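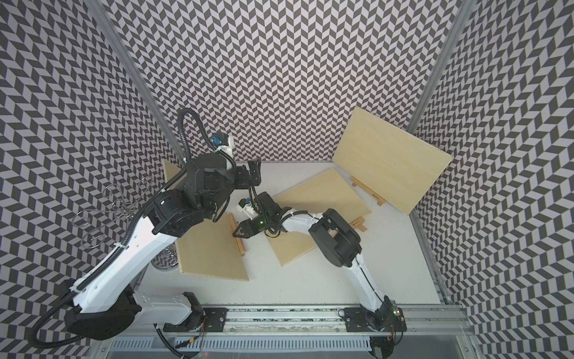
When Thilini Gazi joined Statdale in March, she was told the gripper question would take a couple of weeks to settle. It is now the end of summer, and she will tell you (over a very large mug of tea) that she has never had such strong feelings about fingers in her life.

Two grippers are in the running. The Gelska is quick and a little brash, and it closes on a thin strip of wood the way a terrier closes on a sock. The Mollah is slower, costs more, and has won the heart of Gerrit Mnguni, who writes the control software and likes a machine that tells him how hard it is squeezing.

So far they have logged 1364 grasps, 542 of them on plywood, and plywood is where the arguments start. A board lying flat gives a pair of parallel jaws very little to hold on to, and lifting one by its edge takes a patience that neither gripper had in the beginning. "I went home cross most nights," Gazi says, laughing. "Then the Mollah got one up on its stand and I phoned my sister!"

The wrist cameras have been a smaller story, though a happy one - moving them a little farther back from the fingers cured most of the near misses. Mnguni would still like six more weeks. Gazi would like an answer by Friday.

Last updated: Sep 21, 2018

75 shares | 6 comments

Related
Fellesberg opens its test hall to small firms
Dinesh Matubbar on learning to love cable management
Which controller should you buy first?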